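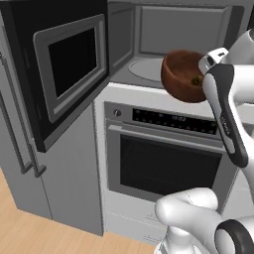
What changes for kitchen staff when a robot takes over the reheating?

Mostly the shape of the day. The lifting and fetching shrinks, and setting up, checking and planning grow to fill the gap. People still do most of the cooking, and all of the tasting.

Kitchen automation at work (overview)

I look after this entry for the Pellon workplace wiki, and I also work in one of the kitchens it covers, so expect some opinions mixed in with the facts. "Kitchen automation" here means robot arms that handle bowls, plates and appliances in staff kitchens and small canteens. Dishwashers and vending machines have their own entries. Please don't add them to this one!

Background

The Plondow site was first. It's a staff canteen serving two shifts, and the job people complained about most was the reheat run - bowl in, door shut, bowl out, repeat until your wrists hurt. Eltness followed a year later with a smaller kitchen and a much more skeptical crew (I was one of them). Both sites plan their tasks in a simulated kitchen before anything happens in the real one. The software for that is called Bhattacharjee, which everybody at Eltness shortens to "Batty."

Before Plondow went live, the team ran 1,026 simulated bowl moves. A lot of us thought that was overkill. Then we saw how many things there are to get wrong when you carry a bowl of food to a microwave: the grip on the rim, the tilt, the open door, the turntable.

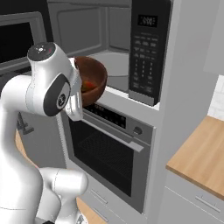
Simulated reheat task: a gripper holding a brown bowl by its rim at an open built-in microwave.

The task itself

A bowl move sounds like one thing, but the planners treat it as a string of small ones. The arm has to reach the bowl, close on the rim, carry it over to the microwave without spilling and get it past the edge of the opening. Built-in appliances make this harder than a countertop model would, as the cabinets around them leave less room for an elbow. A person just leans a bit. An arm has to have that lean worked out for it.

What it changes for people

Hours didn't drop at Plondow. What changed was who did what. The 9 people on the morning crew used to rotate through reheating, and now 2 of them rotate through what's called the watch job, meaning they load the food, keep an eye on the arm and step in when it stops. Some love it. Others find it dull and would happily go back to carrying bowls, and I think that's a fair complaint that the training material skips over.

Then there's the layout. Bowls now live in one fixed spot, and if you're used to leaving things wherever there's room, that takes weeks to unlearn. I still put the ladle in the wrong place.

New skills come up too. Cooks at both sites sit in on the simulation reviews, where a planned move is played back on a screen and anyone can object to it. The first time I went, I figured I'd have nothing to say, and I ended up talking for 25 minutes about how full a soup bowl can be before you shouldn't tip it. See also the entry on task reviews.

Open questions

Pay is the big one. The watch job sits on the same grade as general kitchen work at Plondow but one step higher at Eltness, and the two sites haven't settled on a common rule. Breaks are another - the arm doesn't need one, so the pace can creep up on the people feeding it. Eltness now stops the arm whenever the crew is on break. Plondow leaves it up to the shift lead.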